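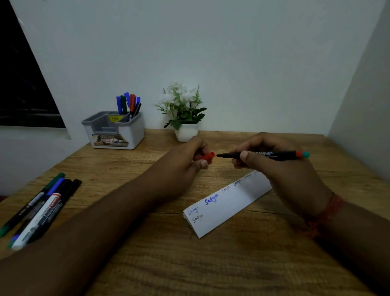 Corner desk, marker check. Organizer at back left, plant against the wall.

Thursday, 14:00 session, Cukside room

Went through the markers for the Sokberg labeling job. Test strip is the same stock as the sample bags, 200 mm long, one line per marker, then a thumb rub after 30 s. Ettore wants the fine tips kept for lid labels only – agreed, the broad ones fill in the small digits.

Caps are the recurring problem. A cap from the wrong barrel will go on but does not seat, and the tip is dry by the next week. Red cap on a black fine-tip is the combination to look for. Rule from now on: cap color matches ink, push until it clicks, store upright in the rightmost compartment of the organizer.

Results:
Blue – good line, slight smear on rub.
Green – faint at the start, recovered after a few strokes.
Red – good.
Black fine – good on paper, skips on the Varkora bags. Try again on bags wiped with ethanol.

Batch 109 still has handwritten labels from before the change. Ginevra Martinelli to relabel, black only. Kang order sheet is in the shared folder, add black fine-tips if anyone gets to it first.

Leave the sticker on the organizer divider for now, residue is worse than the sticker.

Open: does the green fade under the bench lamp? Strip taped up, check in September.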